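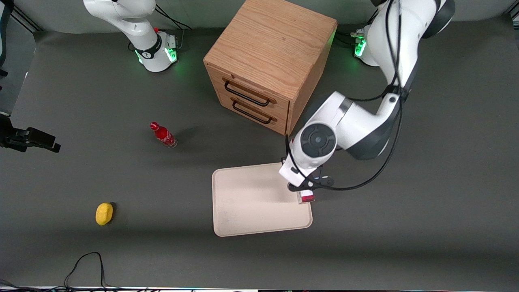
Do people who keep a tray by the front door lose their keys less often?

In my diaries they did, but only when the tray was small and used for very little besides keys and a wallet.

Figure 2. A beige rectangular tray on a dark gray surface.

3. What the diaries say about trays

I went into this part of the study expecting a pretty boring result. You put a tray by the door, you drop your keys in it, you find your keys the next morning, end of section. I'd even drafted the paragraph before the diaries came back from Orken (a bad habit, I know, and I've been paid back for it).

What I got was 163 diaries, each kept for 20 days, in which people wrote down every time they went looking for something small and how long it took to turn up. I asked them to include the dull searches too, the ones that are over before you've finished swearing. Plenty of people skipped those at first, so in April I sent a reminder card with a sample entry on it, and the short searches started showing up in the pages after that. I've left the earlier pages in, but I don't lean on them for anything to do with search time.

By "tray" I mean any flat, low-sided thing that stays put and catches whatever comes out of a pocket. The plain rectangular kind in Figure 2 is the shape most people have in mind when you say the word, though the diaries also mention saucers, a pie tin and the lid of a shoebox. I counted them all. Bowls were harder! A deep bowl hides things under other things, and the people who owned one wrote about digging, so I ended up coding bowls separately and they come back in Section 4.

The Orken households with a small, nearly empty tray wrote the fewest key searches. Households with a large tray looked a lot like households with no tray at all, and their entries read differently from everyone else's. They knew the keys were in the tray. They just couldn't see them for the coupons, batteries, hair ties and takeout menus, and one person in Brosia wrote "in the tray, somewhere" on a Tuesday and then copied out the same line for the rest of the week.

My best guess is that a big tray invites company. Once a receipt has been in there overnight, the next receipt has a home, and pretty soon you've got a junk drawer with no drawer. The Abreu households bear this out to some degree, as they'd already been asked to list the contents of the tray at the start and the end of the diary, and the lists mostly got longer. I can't say the tray caused the mess. Tidy people may simply buy smaller trays, and my study wasn't set up to pull those two stories apart.

I should also own up to a gap in the Trerberg group. Most of them live in apartments with a shared entrance and hang their keys on a hook, so there were too few trays there to say anything useful. I've kept their diaries for the hook comparison and dropped them from the tray counts in Table 2.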